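Convenience store district manager

A district manager (in some chains an area supervisor, or just "the DM") is the person who looks after a cluster of convenience stores and answers for them to the head office. I did the job for seven years at Ralau, a small regional chain, so most of what I've put in this entry comes from there, with bits picked up from friends at Telemell. Other companies will do it their own way.

Role

The district manager sits between the store managers and whoever runs operations. On paper the job is sales, labor, shrink and cleanliness. In practice it's a lot of driving, a lot of phone calls before 6 a.m., and knowing which store has the freezer that ices up. A DM hires and trains store managers, approves schedules, checks the cash paperwork and walks the building with a clipboard (or a tablet now, I suppose, but I loved my clipboard!).

Pricing usually isn't part of it. At Ralau the fuel price came down from the office every morning and all I did was make sure the sign matched the pump. Telemell let its DMs suggest a price if a competitor across the street dropped theirs, and I was always a little jealous of that.

Background

Most of the DMs I knew started behind a register. The usual path is clerk, shift lead, assistant manager, store manager, then district, and people who come in from restaurants do well too, especially now that hot food brings in so much of the business. I went from assistant to store manager in two years and thought that was slow, which tells you how young I was.

A degree helps at the bigger chains. Vedberg asked for one when I applied there, or a long stretch of store experience in its place, and the interview was mostly about reading a profit and loss statement.
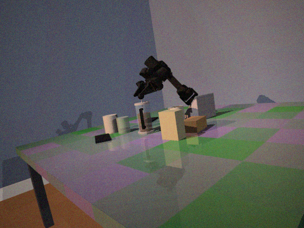 Store visits

Visits come in two kinds. The announced one is for going over numbers with the manager, and it can eat up a whole morning. The unannounced one is short: restrooms, coffee bar, cooler doors, dates on the sandwiches, trash at the pumps. I tried to hit every store at night at least once a month, and the night crews had the best stories by far.

Inventory audits are separate. Ralau brought in an outside outfit, Spahić, for those, and the DM was expected to be in the building while they worked, mainly to settle arguments over cigarettes and lottery tickets. Nearly half of our losses on paper came down to deliveries checked in wrong at the back door, so I got very fussy about invoices.

Pay and hours

Pay is normally a salary plus a bonus tied to district results, with a company car or mileage. The hours are long and lumpy. December is rough, between sick calls and snow, and I worked a register myself on more than one holiday. Some chains cap a district at a fixed number of stores and others just keep adding them until somebody complains.

Moving on

From district manager, people tend to go to regional manager, or sideways into the office: merchandising, training, fuel buying, accounting. I went into training, and I still stop and straighten the candy rack in any store I walk into.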